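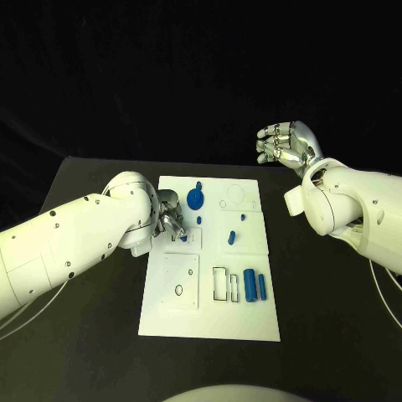
What is a form board?

A form board is a flat puzzle with shaped recesses cut into it, each made to take one matching piece.

Form boards, also called inset puzzles or inset boards, are among the simplest puzzles there are, and for a great many people they are the very first one they ever meet. A jigsaw piece locks into its neighbours, but a form board piece sits by itself in its own hollow, so the pieces can go in whatever order the player fancies. Circles, squares and triangles are the usual starting point, and animals, vehicles and fruit tend to follow once those have been mastered (or chewed).

Materials and making

Most boards are wood, plastic or dense foam. A wooden one is commonly built up from two layers, the upper sheet cut through with the shapes and the lower left whole to make a floor. The cut has to leave a little room around each piece, and judging how much is the real craft of it – too snug and a small child gives up in tears, too loose and everything tumbles out when the board is carried to the kitchen. Many makers add a knob or peg to each piece, and large knobs are favoured for the youngest players.

Play and learning

Toddlers usually begin by trial and error, pressing a piece against one hollow after another until something gives. With practice they start turning the piece before it reaches the board, and a circle, being the same whichever way it is turned, is generally the easiest shape of the lot. Boards are also used with older people, who may enjoy the familiar colours and the quiet satisfaction of a piece dropping home.

Collecting

Old boards have a small and affectionate following. Marlene Carrier's collection at Illeo holds 2284 of them, most with all their pieces, and includes a Guklow farmyard board with 114 insets, many no bigger than a thumbnail. Collectors look for the original paint and will forgive tooth marks quite readily, though a replaced piece does lower the price.

See also: Jigsaw puzzle; Shape sorter; Peg puzzle; Tangram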